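In Praise of the Small Shop
January 2020

My sister-in-law rang on Sunday to tell me she'd had her whole week's shopping brought to the door in crates, and wasn't it marvellous, and why on earth was I still trudging down to Gilbert Street with a bag over my arm like somebody's gran. I said I liked it. She said nobody likes it. We left it there and talked about her knees.

But I've been stewing ever since, so you're getting the long answer she didn't wait for.

I've lived in Lirnside for 31 years and in all that time there's been a shop at the bottom of our hill. It's changed hands more than once. When we moved in it was a proper old grocer's with a bacon slicer and a smell of soap, then it was shut for a winter (a horrible winter, I remember the windows going green), and then Marisa Serra took it on and it's been hers ever since. It isn't pretty. The floor slopes, the freezer hums a note somewhere near B flat and the birthday cards have been there so long that the ages on them are mostly ones I've already been.

And yes, it's dearer. I'm not daft. I can read a price label, and I know I pay more for washing-up liquid than my sister-in-law does. I worked it out once on the back of an envelope and the difference over a month came to less than I spend on parking when I drive to the big place at Cideck, and that's before you count the things I come home from Cideck with that I never meant to buy. Last time it was a foot spa. I have used the foot spa once.

What I'm paying for is the odd bits. I can go down in my slippers, and have done. If I run out of cumin halfway through a curry, I'm back before the onions catch. When my husband was poorly in March, the year before last, Marisa sent her lad up the hill with soup and the paper every day for 6 days and wouldn't hear a word about it. Show me the website that does that.

My friend Noemi De Luca thinks I'm being sentimental and she has a point. She's got three children under ten and a job in town, and for her the crates are a godsend. I'm not about to tell a woman with that on her plate that she ought to be queuing for potatoes! People who can't manage the hill, people who work nights, people with no bus: deliver away. I only object when those of us who could perfectly well walk down there don't, and then stand about looking wounded when the shutters come down for good.

I've seen it happen, too. We used to take our holidays in Flanoncombe, which had a baker, a hardware shop and a post office that sold buckets and spades. We went back last summer and there was a vape place and a lot of brown paper on windows. The woman in the guest house said everyone had been terribly upset. I asked her where she bought her bread and she went a bit pink.

I do it as well, mind you. I bought a kettle online in the autumn because it was late and I was cross and the old one had just died on me. Two days later I saw the very same kettle in the hardware shop window, a bit cheaper, and I had to cross the road so he wouldn't see my face. So this isn't a sermon, or if it is I'm sitting in the front row for it.

Most of what we buy is hardly a thrilling decision anyway. Milk, matches, a bottle of cola for when the grandchildren come. It tastes the same wherever you get it, so you may as well get it from someone who'll notice if you don't turn up.

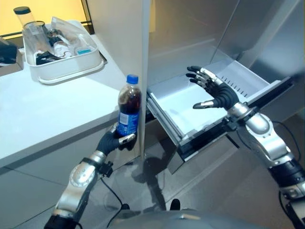 So what would I have you do?

Nothing heroic. I'm not asking anyone to give up the crates. Pick one thing, just the one, and always buy it locally. Raphaël Leblanc next door chose eggs, grumbling all the way, and now he's down there twice a week arguing about football and coming home with eggs, a pie and somebody else's newspaper. Mine is anything that goes in the teapot or near it. If half our hill did the same, I reckon Marisa would sleep better.

I'd also like the council to do something about the parking outside, which is twenty minutes if you're lucky and a ticket if you're chatty. I've written twice. I had a very polite reply the first time and I'm still waiting on the second.

And if you do go in, talk to people, even if it's only about the rain. Take the right change if you can, she's always short of pound coins on a Saturday. I'm off down there myself in a minute, we're out of biscuits.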